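Step 4: Collect your demonstrations

Now comes the part that takes patience, so put the kettle on! For our table-clearing policy, Dirnlow, we recorded 104 episodes and kept 66 of them. Scatter the bowls, plates and cup a little differently each time - let some touch or overlap, because real tables are like that - and then drive the arm slowly and smoothly to one dish. If you fumble a grasp, go ahead and recover, and keep the episode. Save after every 2 runs, then move on to training.
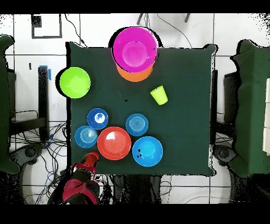
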